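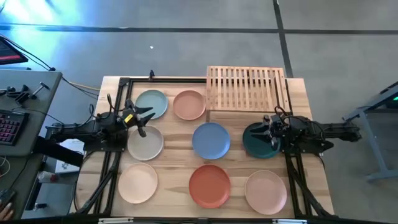 drulterthorpe_dee
Disagree, plates should go in the rack by size and never mind the colour. Mixed sets look a mess whatever you do.

plainoak52
Well they're all plain so colour is the only thing to sort by! Mine go pale ones left, blues and teal middle, pinks and the brick red at the end. Takes seconds.

kettleon
Does anyone dry theirs first? Wooden racks go black at the bottom if not. Lost one in May that way, a Lestlow, only had it 8 months.

drulterthorpe_dee
@kettleon that's the rack not the water. Needs oiling. Mine's a Brasis, cost me 30 quid, never dried a plate in my life

kettleon
Oiled it twice. Still went. Stand it on a tea towel maybe - dunno.

plainoak52
Tea towel just holds the wet in tho. I prop one end up on a spoon.

mugshelf826
Back to the question. Spread them all out on the table before you start, then you see what you've got. I used to go straight from the pile and always ended up with the peach one next to the pink, looked like a mistake.

drulterthorpe_dee
Who is looking at your plates that closely

mugshelf826
Me. Every morning with my toast.

plainoak52
Same. Also shallow rims slip in wide slats, so lean them all teh same way whichever order you go for.

kettleon
Ok trying colour order Tuesday when I've got the new rack. Will report back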